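Legal Matters > Courts and Procedure > Bail and remand
Surety for a relative: what does the court look at?

pellworth_k
Posts: 4
Good evening. I am new on this forum and English is not my first language, so please excuse some mistakes. My cousin was charged in September after a fight outside a bar in Catterall. The case is serious and he is in custody. At the first hearing bail was refused. His solicitor will apply again and has asked if I can be a surety. I own a small workshop and I have savings, but I never did this before. What will the court want to see from me? And can I lose the workshop if he does not come to court?

bramblegate
Posts: 684
Sorry to hear it. A surety promises an amount to the court. If he fails to attend, they can ask you to pay it, all or part. They will want to know three things: do you have the money, what kind of person are you, and how close are you to him, both family and distance. Bring bank statements, and proof of address.

Do not promise a sum you would need to borrow. My brother-in-law did this and did not sleep for months.

oldquay
Posts: 200
Agree with bramblegate on the papers. I don't agree that distance matters so much. I stood surety for a friend who lived on the other side of the country and the judge asked me one question about it and moved on.

bramblegate
Posts: 684
One judge, one day. I would still prepare an answer for it. If you live two streets away you can say that you will see him every morning, and this is worth something.

pellworth_k
Posts: 4
Thank you both. I live in Uller and he would live with me, so I can see him every day. The solicitor said the court may also ask what he will do all day, and that a job offer can help. I can give him work. I wrote a short letter about the workshop.
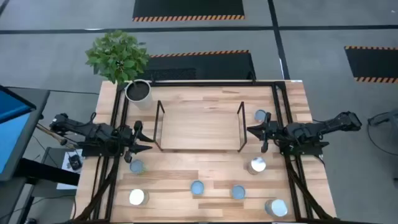

Questions I have now:

1. Should the letter come from me as employer, if I am also the surety? It feels strange to be both.

2. The main witness also lives in Uller. Is this a problem for the address?

3. Does he need to be in the court when they decide, or is it done by video?

tamsin_of_lullo
Posts: 140
Number 2 is your real problem. Forget the letter for a moment. If the witness lives in the same town, the prosecution will object to the address before they even read anything else. Has the solicitor suggested another place? An aunt, somebody in Lullo or Candano?

On 3, in my experience it was by video link, but ask the solicitor.

oldquay
Posts: 200
I think this is too strong. Uller is not a village. They can set a condition that he does not contact the witness and does not enter certain streets, and a curfew with a tag. I have seen this done with a witness who lived closer than that.

tamsin_of_lullo
Posts: 140
For a minor charge, yes. The OP says it is serious and that bail was already refused once. Was fear of interference with witnesses one of the reasons? If it was, the same address will get the same answer.

pellworth_k
Posts: 4
Yes, it was one of the reasons. The other was that he missed a court date some years ago, for a driving matter. He had the wrong day in his head, but it is on the record.

bramblegate
Posts: 684
Then the solicitor must deal with both. For the missed date, find out if he came by himself afterwards or if the police had to fetch him. It makes a big difference.

For your number 1, you can be both, but say so openly in the letter. Put the hours and the pay. Also ask what is new compared with the first hearing. As I understand it, he can usually argue the same points one more time, but after that the court can refuse to hear them again.

oldquay
Posts: 200
And get your own advice before you sign. The solicitor acts for your cousin and you are a separate person in this.

pellworth_k
Posts: 4
I did not think of that. He came by himself, two days after, so I will tell this to the solicitor. My aunt in Candano has a spare room and I will call her tonight. She is not easy to convince, and she does not know yet about the charge.

tamsin_of_lullo
Posts: 140
Tell her everything first. The police will probably visit to check the address and it is better that she hears it from you.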